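The Towel Shelf, and Other Fall Business

Every year when the weather turns I get the urge to empty the linen closet onto the bed and start over, and every year I regret it by lunchtime. This year I went in with a plan! Well, half a plan. I'd been reading up on why towels go stiff, and I wanted to try a few things on ours before the wet season sets in and nothing dries until April.

Some background for new subscribers. We live in an old house with one bathroom and a dryer that only works when it feels like it. Most of our towels came from the Druklow outlet when we moved in, so they've had a hard life. The good ones came from my aunt in Drallholm, who believes you can't give a person too many towels. She may be right, but she has never seen my closet.
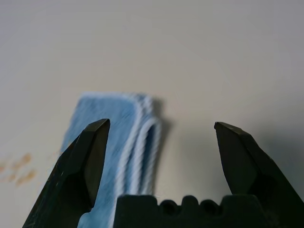

Light blue with a white edge, my favorite combination.

So, stiffness. The biggest thing I changed was soap. I'd been filling the detergent cap to the line for years, sometimes over it if the kids had been at the creek, and that's far too much for our little machine. The extra doesn't rinse out. It sits down in the loops and dries there, and then you wonder why your towel feels like a doormat. I now use half of what I used to, and I skip fabric softener completely on anything that's supposed to soak up water.

I also tried the vinegar rinse that everybody's grandmother swears by. Half a cup in the rinse, no softener, nothing else added. (Please don't ever mix it with bleach.) I liked it more than I thought I would. The smell was gone by the time things were on the line, though my husband says he could still catch it on the bath mat. He says that about a lot of things.

My neighbor Ekene Oyelaran leaned over the fence while I was pegging out and told me to snap each towel hard before I hung it. Three good snaps, holding the short end. I felt silly doing it, and then I did the whole basket that way. It lifts the loops up so they don't dry flat, and it's great for a bad mood too.

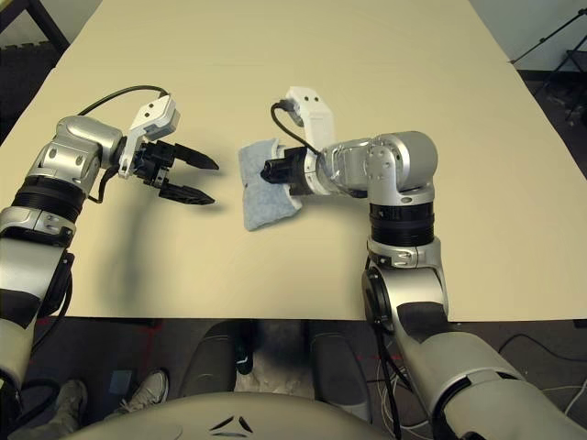

Folding is where our house divides. I grew up with thirds, long ways first and then in half, with the folded edge facing out so the shelf looks tidy. My husband rolls. I used to redo his behind his back, but the shelf over the tub is so narrow that rolls fit it better, and I've given in on that one shelf only. The closet is still mine.

I did weed some out. Anything with a torn hem went into the rag bag, and the thin ones with plenty of life left are going to the animal shelter on Muria Street. Call before you drop off, as they were overflowing when I went and asked me to come back next week. Sverre Moen wrote in last time to say he cuts his old bath towels down into hand towels and zigzags the edges. Sverre, I tried it, and my edges look like a dog chewed them, but they're going by the kitchen sink anyway.
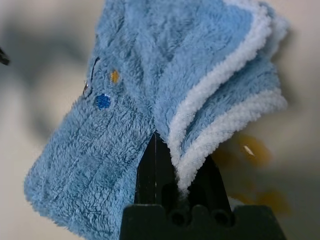 One more thing before I get on to the soup. If you're buying new, wash them a couple of times before you decide you hate them. I nearly sent back a pair last winter over how badly they dried my hands, and they're now the ones we fight over. Keep them out of the wash with black socks, too, or you'll be picking lint off your ankles until Christmas.

Soup next: it's the squash one again, and I've finally written down the amounts.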